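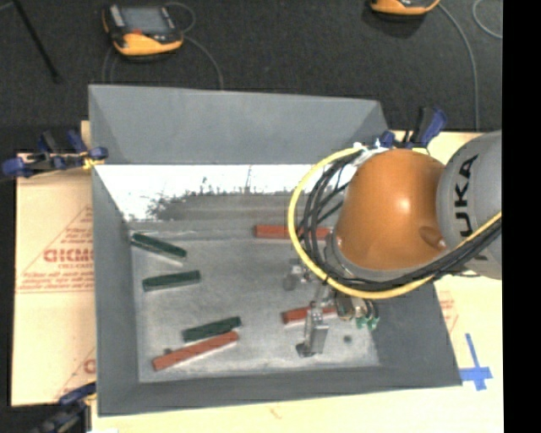

According to the reviewer at Skilteo, the grasp attempts logged so far are too much alike to be of use, and more of the same would only teach the model to repeat itself. The remark arrived overnight in the comments on our last entry and is copied here because it sets the work for the rest of the week. The reviewer asks in particular for more starts in which one block lies close against another, and for more starts near the walls of the bin.

June 3, 2020. Bin picking, Peltthorpe laboratory. Entry for the Pramer data set.

The point is accepted in part. The set stood at 3,801 attempts this morning. Of these, 2,078 were made from starts in which the target block lay clear on all sides, and that share is too high. It is less clear that the attempts are alike in every other respect. The approach angle was varied throughout, and the failures have been kept with the successes, as agreed in January.

Set-up. Red and green blocks only, in the grey metal bin, with the KUKA arm coming in from one side. The clamps on the bin were checked before the first run and again after the midday stop. Any movement of the bin between runs would put the stored wall positions out, and the collision limits depend on them. No movement was found on either occasion.

Procedure for today. The blocks were to be tipped in by hand and left as they fell. Placing them with care is quicker, but the layouts that result are too tidy and the model appears to pick up on it. Blocks that come to rest against one another, or at a slant to the walls, are to be left alone. The operator may step in only when a block has stood on end or has left the bin.

A block of 125 attempts was completed under this rule. Notes on these follow.

The close pairs gave the most trouble. Where two long faces lay almost together, the finger had little room to enter, and the planner often chose the far side of the pair and pushed both blocks along the floor before closing. These have been marked as failures even where a block was lifted in the end. The Chowdhury labelling guide would allow them as successes, on the ground that the block left the floor. We do not propose to follow it on this point. A push that happens to end in a lift is a poor thing to teach.

Starts near the walls went better than expected. The gripper stopped short on two occasions and the run was ended from the handheld controller. Both records are complete up to the stop and have been kept, with the reason for the stop entered in the notes field.

Cables. The yellow cable and the black bundle beside it pass over part of the bin floor in the overhead view when the arm is low. A block lying beneath them is partly hidden at the moment of the grasp. The still taken before the arm enters should therefore be used as the input for block position, and the later stills for outcome only. Colleagues who have been training on the full sequence should check which still their loader takes first — the default was changed and the change was not written down at the time.

The bright strip along the foot of the back wall was again picked out by the segmentation as an object. A fixed mask would remove it, but would also remove the edge of any block resting there. No mask has been applied for the present.

Reply to Skilteo. It is proposed to say that the balance of starts will be corrected, that hand-placed layouts have ceased, and that the failures will be sent with the rest. The request for blocks of a third colour should be declined until the present set is closed.

Outstanding: relabel the earlier close pairs to match the rule given above; record the gripper opening width in every file, as it is missing from the older ones; renew the blue tape on the work surface if it begins to lift.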